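Weeknight red sauce from a tin: how long do you really simmer it?
Forum: Home Cooking > Sauces, Stocks and Preserves
410 views

varnton_vera
2025-02-26
Okay, I have been on a tinned tomato kick since November and I need to talk to people who care. I've made the same sauce over and over (tomatoes, garlic, olive oil, salt, a bit of basil at the end) and I keep changing only the simmering time. I'm up to 45 minutes and I LOVE it. Sweet, dark, clings to everything. The can and the bench:
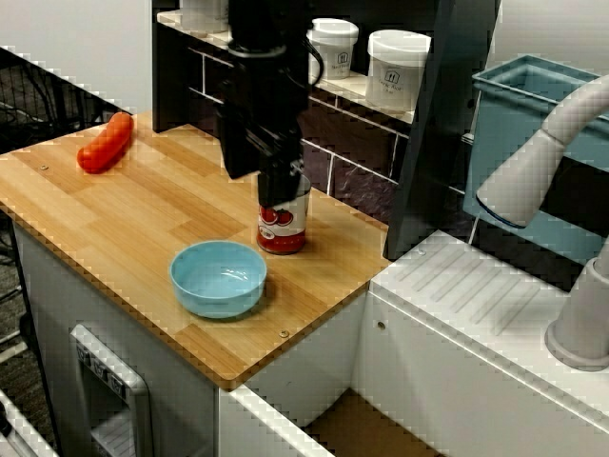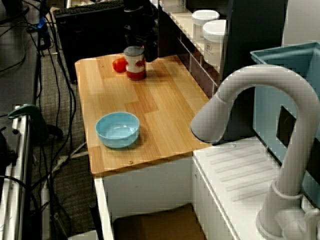 So my question is where you all stop. My neighbour swears by three hours and I just can't see it on a work night. Also, whole or crushed? I used to buy crushed for the convenience but whole ones squashed by hand have so much more flavour, and it's fun!

Saltbush_Kev
Twenty minutes, tops. Wide pan, high heat, done before the pasta water boils. Anything past that and you lose the fresh taste, and then why bother with good tomatoes?

amance_kitchen
Kev, we've had this out before and you're still wrong :) Twenty minutes is fine for prawns. For plain spaghetti I want it cooked down until the oil starts to separate and go orange around the sides. That's the colour of flavour.

Saltbush_Kev
It's the colour of boredom, mate.

Ulises Figueroa
Hi all, long-time reader. My nonna did neither of these. She fried the tomato paste first, two big spoonfuls in oil until it was nearly brick coloured, then the tomatoes, then half an hour with the lid half on. You get the depth of a long sauce without hanging around. Try it, Vera, you'll be rapt!

varnton_vera
Ooh, frying the paste! I've only ever stirred it in at the end. How hot? I'm scared of burning the garlic.

Ulises Figueroa
Medium. Garlic goes in after the paste, never before. If it smells like toast, add the tomatoes right away.

dot_in_the_shed
Can I put in a word for butter? Half an onion, a good knob of butter, a tin of tomatoes, leave it alone. Take the onion out at the end (or eat it standing at the stove, which is my favourite bit). I do mine in my old Trotov pan, the one with the wobbly handle, and it's the best thing I make.

amance_kitchen
Butter is lovely, but then it's a different sauce. Vera asked about olive oil.

dot_in_the_shed
Vera asked where we stop! I stop at 45 minutes, same as her. With butter.

pip_2902
Does anyone add sugar? The tins I get are really sharp and I end up putting in a teaspoon every time. Mum says grated carrot instead.

Saltbush_Kev
Carrot. Or a pinch of bicarb if it's properly sour, but go easy, it fizzes up.

amance_kitchen
I'd leave the bicarb out, it makes everything taste flat to me. Longer simmer, pip. It sweetens up by itself.

Saltbush_Kev
Of course you'd say longer simmer.

varnton_vera
Update! Did the fried paste thing tonight with 30 minutes on the stove and WOW. Bravo, Ulises. It had that roasty taste I was chasing and I was sitting down to eat before seven. I still think 45 has a better texture, so tomorrow it's fried paste plus 45, and on the weekend I'll give dot's butter one a go. Kev, I'll do a 20 minute batch too, in the interests of fairness.

Saltbush_Kev
Wide pan! Don't do it in a saucepan and then tell me it's watery.

pip_2902
Carrot is in. Will report back.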